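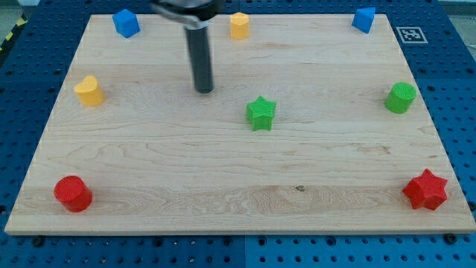
Single-finger tool over the maple board, with the standard block set laid out.

Grisetti Pusher Demo Station
Sold by Storeo. Also available to visit, prod and argue with at our open days.

The Grisetti is a tabletop pushing station. One arm, one straight finger, one board, eight plastic blocks. You type an instruction such as "move the green star next to the red cylinder" and the arm slides the star over there. It does not pick anything up. People ask whether it picks things up more than they ask the price.

We built it for labs and colleges that want to show robot learning to visitors without a safety briefing longer than the demo. It has since been bought by two museums and a dentist.

What you get
Arm with gripper mount and pushing finger
Perforated bench top, blue
Maple board (grain and knots vary, it was a tree)
Block set: two each in red, blue, yellow and green, in assorted shapes
Printed markers for camera setup
Dalline control software, one seat

Measurements
Bench height: 863 mm
Reach from base: 1,583 mm at full stretch, far more than the board needs
Instructions stored in the starter set: 300
Spare finger tips: 14, which sounds generous until a school group arrives

See it at the open day
The next open day is 2026-07-19 at our Bianchini Street workshop. Doors open at ten and the arm runs until four, with a break at lunch for the humans. Selamawit Weldu runs the station and will take instructions from the floor. Short ones work best. At the March open day a gentleman asked it to "tidy up," and it pushed the yellow heart two inches to the left and stopped. He said his son does the same.

Visitors may move the blocks between runs. Please keep hands off the board while the arm is moving, and please bring the blocks back. The yellow pentagon has already been to Ohio and we paid the postage.

Aniela Wysocka gives a short talk at eleven and again at two on how the training data was collected. There are slides. She has promised fewer than last time.

Ordering
Lead time is six weeks. Delivery includes half a day of setup and calibration on your floor, which should be flat, or at least consistent in its slope. Replacement blocks are sold singly or as a full set. The red six-pointed star is larger than its neighbors and costs a little more.

For a quote or a place at the open day, write to Tiruwork Mamo at the Storeo sales desk. Parking is behind the building, next to the bins.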